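Home Topics Ask Unanswered Members Log in

Hanging a heavy oval mirror on a curved wall – how?

Posted in Walls & Fixings, 12th October

mudgate_flat

Need help before the weekend. Moved into a unit in the old Mudgate building, big open upstairs space, white all over. There's a curved partition wall and the last tenants left a mirror on it, ornate carved frame, one of those old-fashioned looking things. I like it. But it rocks. Push on one side and the other side comes away from the wall, because flat back, round wall, obviously.

Took it down once to look. One hook, one screw, and the hole has gone kind of oval. Drywall I think, sounds hollow when I knock. Don't know whats behind it. Landlord says do what you want as long as it gets patched when I go.
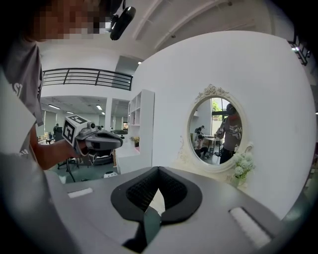 What I want is for it to sit steady and not fall on anybody. It weighs 23 pounds on the bathroom scale (me holding it minus me). I've thought about moving it to a flat wall but there isn't much flat wall to pick from – there's the railing along one side over the lower floor, the curve takes up most of the other side, and the white cubby shelves stand in between with the counter and my plant in front. And the oval looks good where it is, the scroll at the top of the frame kind of goes with the round wall. So I'd like to keep it there if I can.

Questions really are: one hook or two, what kind of anchor, and what do I do with the gap at the sides. Also is that adhesive strip stuff any good for this? Store guy said yes, I don't beleive him.

Tools I have: drill, level, tape, stud finder that beeps at everything.

ansari_trim

No strips. Not on a curve, not at 23 lbs. They need full contact with the wall and you've only got contact down the middle.

Two hooks, not one. One hook on a round wall and the thing pivots, that's your rocking. But don't put them wide apart. Wide apart on a curve means both hooks are set back from the mirror and the wire pulls in at an angle. I'd go 6 inches between, level, same height.

Anchors – use toggle bolts if it really is hollow. The kind with the metal bar that flips behind the board. Plastic ones will work loose. Check the rating on the pack, mine said 200 and I still wouldn't hang that much off one, but for yours it's plenty. Don't reuse the old hole. Fill it, move over two inches.

Curved walls are often two layers of thin bendy drywall over studs set close together. So you might hit a stud without trying. If you do, great, skip the toggle and use a long screw right into it. Drill a small test hole somewhere the mirror will cover.

Then the gap. Hold the mirror up, have someone measure how far the wall is from the back of the frame at the left edge and the right edge. Cut two blocks of soft wood to that, felt on the wall side, screw or glue them to the back of the frame. Low down, a bit below the middle. Paint them white and you wont see them.

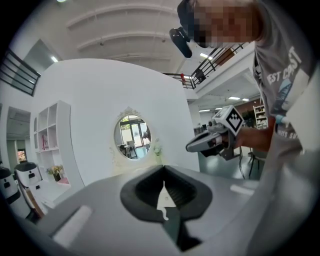
Measure both sides separately btw. Curves in old remodels are never even, I had one that was half an inch different left to right. If you make both blocks the same the mirror will face off to one side and it'll bug you every time you walk by.

Last thing, check the hanging hardware on the back of the frame too. If it's little screw eyes into old carved wood, swap for D-rings with two screws each. Pre-drill or it'll split.

fudent17

just use a french cleat

ansari_trim

Cleat needs a flat wall. A straight rail on a curve only touches in one spot, same problem all over again. You can cut a short one, maybe 4 inches, and screw it through the center, but then you're back to it wanting to tip. Still need the blocks.

dundside_renter

Did something like this in a hallway. Agree on the blocks but I used rubber door bumpers stacked up, the clear stick-on ones. Ugly from the side, cheap, took five minutes. Two came off in November when the heat went on. Rest are still there. So maybe wood.

Also put a strip of that museum putty at the very bottom of the frame, stops it shifting when doors slam.

mudgate_flat

Thanks all. Going with two toggles and wood blocks. Gap is different on each side, you were right, not by half an inch but enough to see. Will fill the old hole tonight and drill once it's dry.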